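Sorting Small Parts and Toy Pieces on a Tabletop

Most of the small things in a house end up mixed together. Blocks go back in the wrong tub, screws of two lengths share a jar, and the button tin has beads in it. Sorting them takes one clear table and a couple of dishes, and the tips on this page cover how to set that up and how to keep it from coming undone the same week.

Clear the table first

Take everything off the part of the table you plan to use and wipe it down. Crumbs stick to small pieces and end up in the storage jar. If the table has a leaf joint or a crack between boards, work away from it. Beads and small washers go straight into a crack and have to be picked out with a pin.

Good light matters more than a big table. Navy and black look the same at 8 in the evening under a yellow bulb, and so do zinc and stainless screws. Sort in the daytime if you can, or pull a desk lamp over.

Pick shallow dishes

A deep bowl hides what is at the bottom. Use something wide and low with a raised edge, so that every piece stays in view and nothing rolls out. White insides are best for anything colored. For clear or white pieces, use a dark dish or lay a dark napkin in the bottom.

Enamel plates with a colored rim are cheap secondhand, and the rim doubles as a label. You don't have to write anything down, and a child who can't read yet can still follow it.

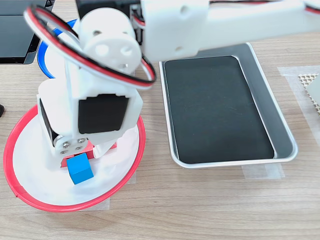
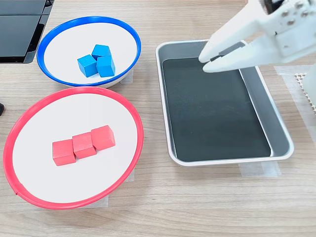
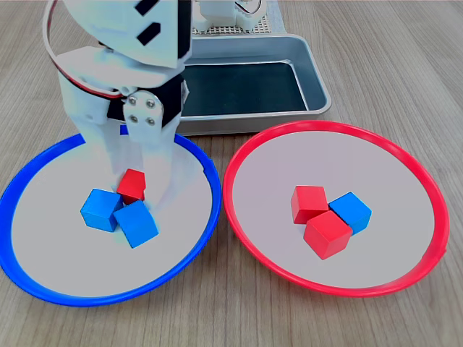 Color sorting goes quickest when the dish tells you where the piece belongs. Set the dishes side by side within easy reach and leave them in the same order the whole time. With blue and red cubes and rims to match, a stray shows up at a glance, like the red cube in with two blue ones on the blue-rimmed plate in the last photo. Fix strays at the end of a round. Stopping for each one breaks your rhythm and you will miss others.

Keep the dishes from sliding

Light dishes creep across a smooth table when they are bumped. A short strip of clear tape at the edge of the dish will hold it. Press one half to the table and the other half up against the underside. Test the tape on a hidden spot first if the table is waxed or freshly finished, and peel it off slowly when you are done, pulling back flat along the surface. On an oiled table, use a damp dishcloth folded under each dish instead.

A rubber jar ring works too, if you still have some from canning.

Work in small batches

Tip out a handful at a time. A big pile looks efficient but the pieces at the bottom get handled over and over. I had a Mellier biscuit tin of mixed hardware, 126 pieces when I finished, and it went much faster once I stopped dumping the whole tin out. Empty the handful completely before you reach for the next one.

Pull out one kind at a time if there are more than 5 kinds in the mix. Go through for all the wing nuts, then go through for all the hooks. With only two kinds, use both hands and sort them at once.

Have one extra dish for things you can't place. Broken pieces, mystery keys and the odd coin go there. Deal with that dish last, and throw out what you still can't name.

Storing what you sorted

Put each group away before you start the next job. Sorted dishes left on the table overnight get knocked or borrowed from.

Clear jars with screw lids are good for hardware. I use the small Boden jars because the mouth is wide enough for two fingers. For toy blocks, soft bags with a drawstring are easier on the shelf and quieter. Tie a bit of yarn in the right color around the neck of each bag. Barros makes a divided tray with a snap lid that is fine for beads, but check that the dividers reach the lid. If they stop short, everything mixes again the first time the tray is carried on its side.

Don't fill any container past two thirds. Full ones spill when opened.

Cleaning painted wooden pieces

Wipe them with a cloth wrung out in warm water and a drop of dish soap, then dry them right away on a towel. Don't soak them. Paint lifts at the corners once the wood swells. Sticky spots usually come off with a little cooking oil on a fingertip, wiped away after a minute. Leave the pieces out for a few hours before they go back in a closed bag.

A reader, Đạt Doãn, wrote in to say he keeps a Pevon muffin pan in the garage for the same job and hangs it on a nail by the rim. Muffin pans are good for bolts and nuts. The cups are a little deep for anything smaller than a pea.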